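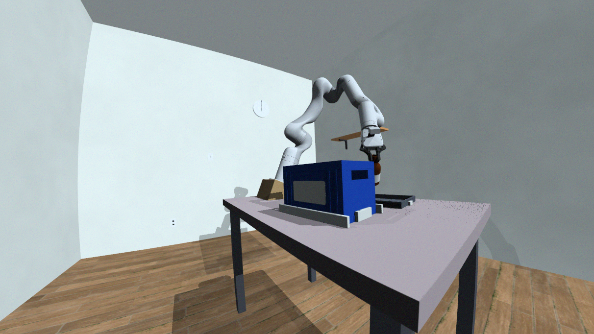
Home | Forums | Cell Safety & Standards | Log in
2 min read

Thread: Speed limits in sim, yes or no?

cuervo_cell
Our house rules say the simulated arm must obey the same speed cap as the real one. Yesenia Puma wants that dropped for anything that only lives on a screen. Her case is that you can't bruise a render. My case is that whoever copies the program over at 5 pm won't check which cap it was written under. Opinions?

Quang Chu
Keep it. We had a "sim only" bottle pick at Lalteck that reached the floor with its 70 per cent override missing. Two grippers later we had a rule.

ypuma
Since I'm being quoted: I said drop it for exploration and put it back before sign-off. A capped sim just makes me wait longer to find out my path clips the shelf.

irenolah
Agree with Yesenia, mostly. Clearance is the bigger sin anyway. People carry a bottle past a microwave-sized box with a shelf bracket behind it and call it tested if nothing lights up red. We ask for 5 cm at every waypoint with the object in the gripper. A bare gripper run doesn't count.

Quang Chu
5 cm round a shelf? Do you have a bigger room than the rest of us?

irenolah
We have a smaller shelf.

Yeison Condori
Our sheet has 2 boxes, "explored" and "released". Only released files get a number and only numbered files load on the controller. Dull, but it ended this exact argument.

ypuma
I'd sign that.

cuervo_cell
So would I, provided the cap gets checked by someone other than the author. Yeison, could you post the sheet?

Yeison Condori
It's in Minonum, so give me until I remember my password.

This site uses cookies. Accept | Manage settings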